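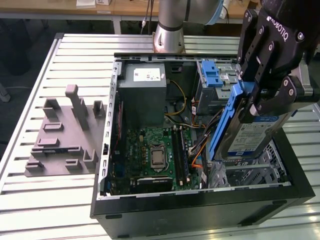 How should a photographer choose a shutter speed for a moving waterfall?

Begin at 1/4 second, review the result, and adjust from there according to the volume of water and the texture desired. The procedure below is the one taught in the Zarurico introductory landscape course.

Equipment

A tripod is required. Participants will also need a remote release or the camera's self-timer, a lens hood, and a neutral density filter for use in bright conditions. A polarizing filter is recommended for wet rock and foliage.

Setting up

Place the tripod on firm ground, away from spray where possible. Extend the thicker leg sections first and leave the center column down. Switch off image stabilization if the lens manual advises it for tripod use. Compose and focus before attaching a dark filter, then set the lens to manual focus so that the setting does not change.

Making the exposure

1. Set the camera to its lowest standard ISO.
2. Select an aperture between f/8 and f/11.
3. Set the shutter to 1/4 second and meter the scene.
4. If the picture is too bright, add the filter. Avoid very small apertures, which soften fine detail.
5. Set the self-timer to 2 seconds and release the shutter.
6. Enlarge the preview and check the brightest water for lost detail.

Heavy falls often keep their shape best at faster speeds. Thin streams may need a full second or longer before the separate strands join. Branches near the water will blur in wind; a second exposure at a faster speed can be blended in later.

In December and other months of low light, the filter may not be needed at all. Dry the front element between exposures with a clean cloth, and replace the cloth once it is damp.

Text by Ileana Ciobanu. Revised by Mei Zamora.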